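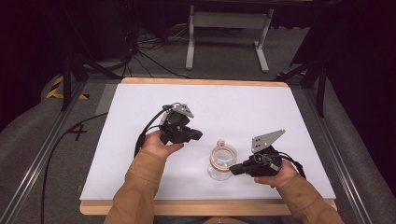

A small glass jar with a copper-colored ring, on the worktable at the Granddale jar evening.

If you have been saving glass jars under the sink for years (and plenty of people in Granddale clearly have!), the Monday jar evenings at the Holum Street hall may be just the thing. The second one drew 30 people, which is a lovely turnout for a cold night in January, and the tables stayed busy until well past closing.

Seema Tomar, who started the evenings last fall, likes small clear jars best, the kind with a rounded body that can hold a tea light or a few dried flowers. She asks everyone to work on a plain white board so that bits of glue and wire are easy to spot, and to leave their coats on until the heating catches up.

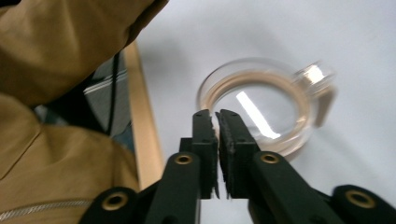
Lionel Gautier said he would gladly come every week if there were a later start, as he doesn't get away from the bakery before 7 and hates to miss the first jar.

A later session is being talked over. For now doors open at 6:30 p.m., a seat costs 10 dollars with wire and ribbon included, and finished jars can be left on the hall shelf for the spring sale. Extra jars are always welcome, with the labels soaked off, please.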